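FOR IMMEDIATE RELEASE

Covville Paper Crafters to Open Their Scrap Drawers to the Public in January

COVVILLE — The Yousafzai Paper Studio will hold its first Great Offcut Swap this January, inviting card makers and scrapbookers from Covville and Skondisville to bring in the paper they have been saving for a special project and go home with paper somebody else was saving for a special project.

The swap runs on a Monday evening, doors at 7 p.m., in the studio's upstairs workroom on Idside Street. Admission is $2, which covers tea and a paper bag to carry things home in. A second bag is also $2.

"I have a strip of gold foil card that has moved house with me three times," said Norbert Vass, who runs the studio. "It is four inches long. I am told it is time."

Cardstock, patterned paper, vellum, die cuts, ribbon ends and unused sticker sheets are all welcome. Pieces should be at least the size of a playing card. Paper with glitter on it will have its own table, at the far end, near the vacuum cleaner.

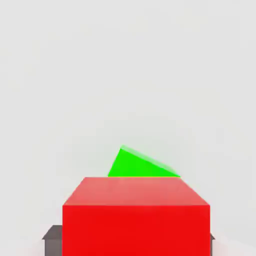 Swappers are asked to sort their scraps by color before they arrive. Anyone who has already started a debate with herself over whether coral is a pink or an orange may put it in either pile, and studio staff will quietly move it.

Two short classes are included in the evening. Uzma Ghumman will teach a one-page layout built entirely from strips under an inch wide, and Hina Durrani will show how to gut a background sheet for a frame without slicing through the part you meant to keep. Each class takes 25 people. Sign-up is at the front desk or by phone, and past experience suggests the frame class will go first — Durrani's last one was full before the poster was up.

The studio's own contribution is a stock of 3000 cardstock offcuts, the result of several years of pre-cutting class kits.

"We kept them because you never know," said Keisha Iwasaki, who packs the kits. "Well, now we know. Please come and take them."

Whatever is left at closing time goes to Lucyna Jakubowski's after-school card club in Skondisville, where glue is plentiful and opinions on matching are relaxed.

Bring your own trimmer if you are attached to it. Scissors will be provided, and counted.

Press contact: Norbert Vass, Yousafzai Paper Studio, Covville

###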